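Jirnside precast yard switches to maturity-based strength release

Levora, the contractor for the Jirnside bus depot, has stopped using fixed curing times at its precast yard and now releases wall panels on the basis of in-place concrete temperature. The change took effect in May and covers all remaining panels for the depot's two maintenance halls and the wash building.

The depot calls for 1,166 precast panels in four thicknesses. By the time of the change, 251 had been cast, stripped and moved to storage under the old rule, which required every panel to stay in its form until a set hour the next morning regardless of mix, thickness or overnight temperature. The rule was simple to apply but left thick panels in the form well past the point at which they could be lifted, while thin panels cast late in the day sometimes had to be held back for a second cylinder test.

Under the new procedure each panel receives two wired temperature sensors before the pour. One is tied to the reinforcement at mid-depth and the other sits near the thinnest edge, usually beside a door or louver opening. Readings are logged through the night and converted to a maturity index, which is compared with a calibration curve for the mix. A panel may be stripped once the cooler of the two sensors passes the release value. The reading at mid-depth is kept for the record and does not count toward release.

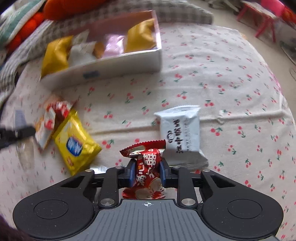

Reading time: 4 min

The calibration curves were prepared by Jellberg, the testing laboratory on the project, from cylinders cast in the yard with production concrete. Separate curves were made for the two mixes in use. A new curve is required if the cement source changes, if the water content limit is revised or if a different accelerator is used. Changes in aggregate moisture are handled by the batch plant and do not trigger a new curve.

Cylinder tests have not been dropped. Three field-cured cylinders are still made from the first load of each shift, and one is broken at the time the first panel reaches its release value. If the break falls short of the required lifting strength, all panels from that shift go back to the old rule until the laboratory has checked the curve. Standard-cured cylinders for final acceptance are unaffected.

Uliana Hrynyshyn, yard engineer for Levora, said the main difficulty in the first weeks was sensor damage during vibration. Leads were being pulled loose where they crossed the side form, and several panels lost one channel before the concrete had set. The leads are now run along the underside of the top bar and brought out through a notched foam block. A panel that loses its edge sensor cannot be released by maturity and is held for cylinder results.

The form crews have also changed the order of work. Thick panels are now poured first, at 6 a.m., and thin panels follow after the midday break. The previous schedule ran by delivery sequence, which mixed thicknesses on the same casting bed and meant that the overhead crane was called back to the same bed several times during a morning. Beds are now stripped from one end to the other. Storage racks have been relabeled to suit, and the erection crew receives a panel list sorted by rack position as well as by grid line.

Lifting inserts remain the same type, but the proof-load check has been moved. It is now done on the first panel of each thickness per bed – before the bed is opened for general stripping – and the result is entered on the same sheet as the maturity reading. Panels with large openings are lifted with a strongback in all cases.

The designer, Hlongwane, accepted the procedure on condition that the release value include a margin above the calculated lifting strength and that no panel be tilted from the horizontal on maturity data alone if the air temperature in the yard has fallen below the limit given in the specification. Covers and heated beds may be used to stay above that limit. The designer also asked for surface temperature readings at stripping, to guard against cracking when a warm panel is moved outdoors. Where the difference between the surface and the outside air is too large, the panel stays under its cover inside the shed until it has cooled.

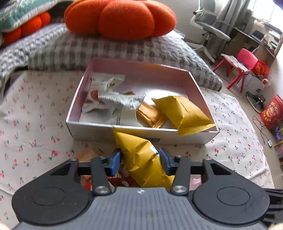

Pei-shan Siu questioned whether two sensors are enough for the thickest panels, and said a third should be placed at the corner farthest from the heating line, where the bed runs coolest. She would also like the overnight logs to be issued with the panel certificates, so that the erection crew can see them before bracing is set.

Levora said it would trial a third sensor on the wash building panels, which have the largest variation in section. No decision has been made on issuing the logs. They are held at the yard office at present and can be inspected on request by the designer or the laboratory.

Since the switch, 87 panels have been released by maturity reading. Four more were held for cylinder results after losing a sensor, and all four met the lifting strength at the first break. The yard has not changed its acceptance criteria for surface finish, cover or dimensional tolerance, and panels continue to be measured on the rack after they have cooled.

Panel erection on the first maintenance hall starts at grid line A and proceeds toward the fueling lanes. The foundation ledge on that side has been surveyed and shims are being set. The second hall will follow once the temporary access road has been moved to the east boundary. Pouring of the wash building panels is to begin when the drainage sleeves have been approved, and those drawings are with Hlongwane for review.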